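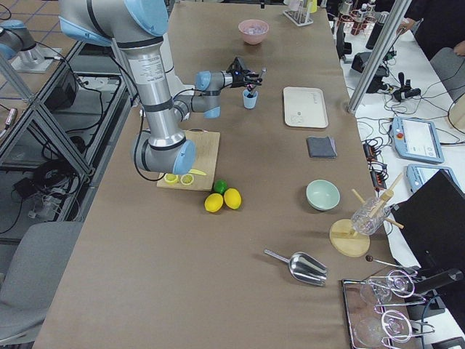 Jikport Drink Station Kit — Support
Ticket 2615
Subject: Gripper loses the stirrer during the stir step
Opened by: Jade Lemieux, Drindside
Product: Drink Station Kit, two-arm version, evaluation unit
Priority: Normal
Status: Waiting on customer

Mar 29, 2023, first message

We have the kit on a trial until June and are working through the lemon drink routine that came with it. Pick up, slice and pour steps are fine. The stir step stops with "grip lost" before it finishes. The arm gets over the cup, lowers the stirrer, starts the circle, and a few turns in the stirrer has tilted in the fingers and the program halts.

Stirrer is a thin dark stick, held upright in the two-finger gripper. Cup is the small light blue one. Table is covered with brown paper, which we change between sessions. Grip force is at the default, 55. I have restarted the controller and re-taught the cup position twice. Same result.

Reply from Leclerc, support desk

Thanks for the detail. Please send the following:

Gripper firmware version, from the Tools page on the pendant
Stir radius and stir speed
Whether the stirrer touches the bottom of the cup
Whether the fault also happens with an empty cup

Please leave the grip force where it is for now. Raising it on a thin stick can make it roll between the fingers.

Reply from Jade Lemieux

Firmware is 56. Stir radius is 6 mm, speed is whatever the recipe file loads, I have not touched it. It does fail with an empty cup, but later in the cycle.

I ran it slowly by hand and the stirrer does touch the bottom. I can see it lift slightly in the fingers when the arm reaches its low point. I should mention that the cup is not the one from the box. Ours is a bit shorter. I did not think it mattered because the rim position was re-taught.

Reply from Leclerc, support desk

That is probably the cause. Teaching the rim position moves the center of the circle and the approach height, but the stir depth is stored separately and stays set for the supplied cup. With a shorter cup the stick is pushed up against the base and works loose.

To change it:

Load the recipe and open Stir, then Depth
Reduce the depth until the tip clears the bottom of the cup
Save under a new recipe name — an update will overwrite the original
Run at slow speed with an empty cup, then with water

Keep a hand near the stop button on the pendant for the first run.

Reply from Jade Lemieux

Changed the depth and saved as a new recipe. Empty cup, over 20 minutes of repeats, no fault. With water it stopped once, same message, then ran clean after I wiped the finger pads. They had some pulp on them from the lemon.

Two comments for the review we owe Wekesside, who arranged the trial. The depth setting should be on the same page as the cup position. And the manual does not say how often to clean the pads.

Reply from Leclerc, support desk

Both comments passed to the product team. For the pads, wipe with a damp cloth and dry them after any run that handles cut fruit. A spare set is in the small parts bag.

Please run the full lemon routine at normal speed with the new recipe and send the event log, even if there is no fault. I will leave the ticket open until it arrives.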